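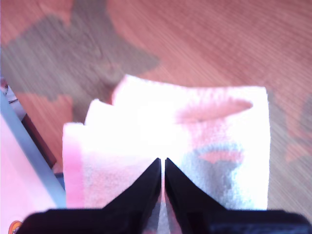

Yagi Bath Towel, 108 cm

Filed under: Bath & Linen > Towels > Everyday

The Yagi is a simple terry-like towel for people who have been let down by fancy ones. It has no monogram, no tassels and no opinion about your bathroom. It dries you.

We weave it a little looser than our guest range, so it takes up water on the first pass and is ready again by the next morning if you hang it up. If you leave it on the floor, it will behave like any other towel on the floor.

Size and care

Length 108 cm, which suits most adults and all children. Very tall customers should look at the Plimum, which is longer and priced accordingly.

Wash it before first use. New terry sheds, and the Yagi will leave fluff on a dark sweater for 2 or 3 washes. Warm water, half the detergent you think you need. Skip the fabric softener: it coats the loops and you end up patting yourself with something that feels lovely and moves the water from one shoulder to the other.

Tumble dry low or line dry. Shake it out hard first. Ironing is allowed, but we worry about you.

Ordering

Sold singly or in packs of 3. Orders leave our Tritivska warehouse within 7 working days, sooner if Reiko Arai is on shift. Unwashed towels can be returned. Washed towels are yours, and we wish you both well.

Related items
Plimum Bath Sheet
Braltetti Hand Towel, pack of 2
Yagi Washcloth
Yagi Bath Mat (back in February)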